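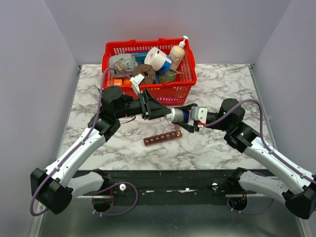
Cell 2 maintenance notes, Surkdale

The two-arm handover cell went back into service on 9th May after its scheduled service. The work was done by Grímur Mogensen, with Si-eun Pyo on the software side. Run time since the November service stood at 561 hours, with 1,773 handovers logged.

Both base housings were unbolted from their black brackets on the front rail and the mounting faces cleaned. The left bracket had one screw below torque. It was replaced, marked and retightened with the arm parked. The right bracket was within limits and was left alone apart from a wipe.

The purple cables were checked from base to wrist on both arms. The right one showed jacket wear where it passes the elbow and has been swapped for a spare from the Raltstead store. Slack has been reset so that the arc over the wrist stays clear of the fingers at full reach. The lower loops still hang beside the mounts, below the rail. Please don't tie them up there. A tight loop pulls on the base connector when the arm swings inward, and that was the cause of the dropouts logged in November.

The thin black wire under the left wrist is still long enough to form a loop that reaches the tabletop. A shorter one is on order from Sekia. Until it is fitted, keep items away from the area directly under that wrist.

The flared black finger on the left gripper was inspected for cracks and refitted. Handover alignment was then set with the silver cylinder with the dark blue band: right gripper holds, left gripper receives, grippers meeting over the center of the table. Si-eun corrected the meeting point in software and saved the new values under the profile name Nicholas. The old profile is kept read-only.

The red basket stays near the back center, between the side walls. Its position is stored in the same profile, so any move means running the calibration again, at roughly 52 minutes for both arms. Log it on the cell sheet before starting.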